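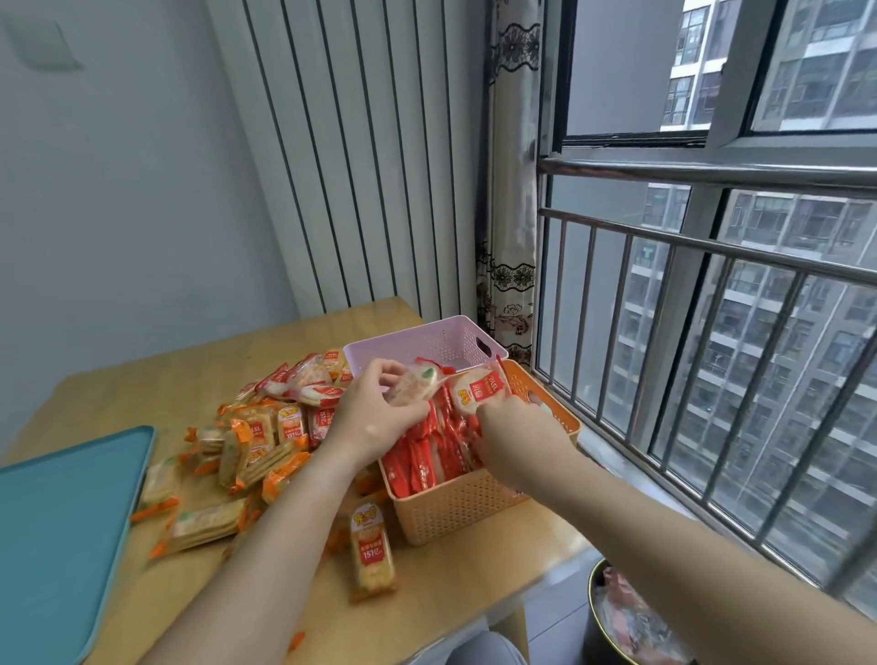 Crackers going into the orange basket, red ends up

Snack drawer day! I've been putting this off since we moved to Curnberg and I'm so happy it's finally happening.

The plan is simple. One kind of cracker per basket, every packet standing on its end like a little file folder. No more digging through a crinkly heap at 10 at night.

I love individually wrapped crackers but wow, they multiply. You open one big bag, then another, and suddenly the whole table is snacks.

The round ones with the red ends are the best for this. They stand up so nicely once you get a tight row going - the first few flop over, then the rest hold each other up. Very satisfying!!

The orange-ended ones are next. They're still all over the table with everything else, but I have a lavender basket waiting right behind the orange one.

Both baskets are from Undale, the little housewares shop by the bus station. They were $3 each and I went back for more the same week. Little holes in the sides, easy to rinse, light enough that my kid can carry one to the couch (a feature and a problem).

Things I tried before this: a glass jar (pretty, but you only ever eat from the top), a shoebox (sad), and leaving it all in the bag with a clip (the clip vanished in December and was never seen again).

Small tip - tip everything out on the table before you start. I used to sort straight from the bag and always ran out of room halfway through.

Another one: new packets go in at the back, old ones slide to the front. I learned that after finding some very soft crackers behind the Eto tea tins.

Someone asked how long it takes. Roughly 6 songs if you don't stop to snack. I stop to snack.

Next up is the tea shelf, and I'm already eyeing the spice rack. If you've got a good way to keep tea bags standing up, please tell me, mine slump no matter what I do!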